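Finishing a maple board for use on a perforated bench top

skernico_dh
I have a maple board, glued up from planks, that sits flat on a perforated work surface with the holes at regular spacing all over. The board is there to give small parts something continuous to stand on. Plastic shape blocks, mostly, for sorting layouts. They tip or catch when they go straight on the holes.

The board is bare at present. I want a finish that does not change how the blocks slide, does not mark the plastic and does not build up an edge at the seams. Candidates are hardwax oil, thinned shellac or a water-based matt varnish. Second question: does the underside need the same treatment, given that it will never be seen?

plane_and_simple
Underside gets the same as the top. Same number of coats, same day if you can manage it. A board sealed on one face takes up moisture on the other and cups. On a perforated surface the underside gets more air than it would on a solid bench, but the principle holds.

On finish: water-based matt, two thin coats, cut back between with a fine pad. Shellac is fine until somebody puts a mug on it.

Cimola
I disagree about the varnish. Any film finish on a board used for sliding small parts will show tracks. The blocks have moulding lines on the lower edges and those lines scratch. With hardwax oil you get the same scratches, but you can rub in a little more locally and the repair does not show. With varnish you are back to sanding the whole face.

plane_and_simple
Tracks from plastic blocks? They weigh next to nothing.

Cimola
Weight is a small part of it. Grit is the larger part. Grit gets under the block and the block is pushed over it a few hundred times. I maintained eight play tables at a nursery and the varnished ones had to be stripped every other June. The oiled ones were wiped and re-oiled in place.

skernico_dh
Grit is a fair point. The room is shared and people come in from the yard.
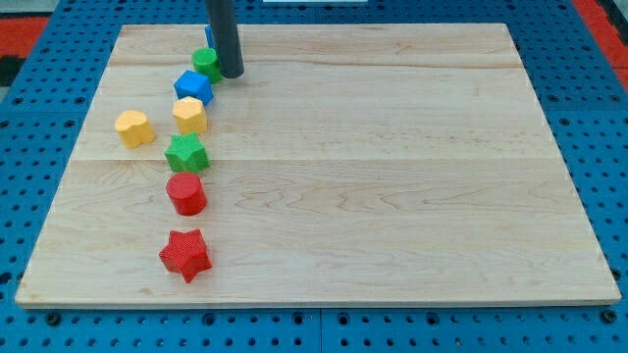
The grain is wavy and there are a few knots and darker streaks in it. One seam runs across the middle and there is a second nearer the back. I can feel neither with a fingernail at the moment. My worry is raised grain from anything water-based, and whether the swirly areas will take oil unevenly and go blotchy.

Y. Toledo
Maple with figure like that will blotch under stain. Under clear oil it will show more contrast, which some people pay extra for. If you need an even background so that the colours of the blocks read clearly, test on the underside first.

For raised grain: wipe with a damp cloth, leave it overnight, sand lightly with 320, then finish. Do that once and the water-based product will behave.

Mabuza_J
Has anyone asked whether the board is restrained? If it only rests on the perforated surface it will creep when somebody leans on it. I have the same arrangement for kit assembly. The top is modular panels with gaps between, and the board used to walk towards me by several millimetres over an afternoon. I set short dowels in the holes along the front edge, proud of the surface by less than the thickness of the board. They act as stops, and it lifts out for cleaning.

skernico_dh
It rests. No fixings. I had thought of screws from below.

Mabuza_J
Do not screw it down tight. Maple moves a fair amount across the grain between winter and summer. If you must use screws, use slotted holes with washers and leave them just nipped. Dowels are less work.

plane_and_simple
Non-slip matting. Cut it 3 mm short all round. No dowels, no screws.

Mabuza_J
Matting raises the board, gives under load and traps dust. The rubbery sort can also mark bare or freshly oiled wood. I have a brown waffle pattern on the back of a chopping board to prove it.

plane_and_simple
Then let the oil cure before you put it down. Two weeks. I have had matting under a drawing board for years without a mark.

Y. Toledo
You two are describing different matting. The open-mesh kind sheds and stains. Solid silicone sheet does neither in my experience, but it costs more and it still holds dust.

sunee_t
A practical point on layout. If your blocks stand in a line or a curve down one side, mark the positions in pencil before you oil and you will never get the pencil off. I did this with a sorting board and the outlines are still there under the finish. Use low-tack tape instead, applied after the finish has cured.

skernico_dh
Noted. There are no marks on it and I will keep it that way.

Cimola
What grit are you finishing to? For oil on maple I stop at 180. Go to 400 and the surface is burnished, the oil sits on top and you get sticky patches.

Y. Toledo
I would say 240, but 180 is safe. My 320 above was for the water-based route only.

skernico_dh
180 then, hardwax oil both faces, thin coats, eased edges, dowel stops at the front. I will do the underside first and look at the knots before committing to the top.

plane_and_simple
Still think varnish would have been fine. Ease the front edge more than the others, that is where the sleeves rub.

Mabuza_J
And lay the oily rags out flat outdoors to dry. Do not leave them balled up in the bin.

Contact the moderators | Copyright Latico Workshop Forum | Back to top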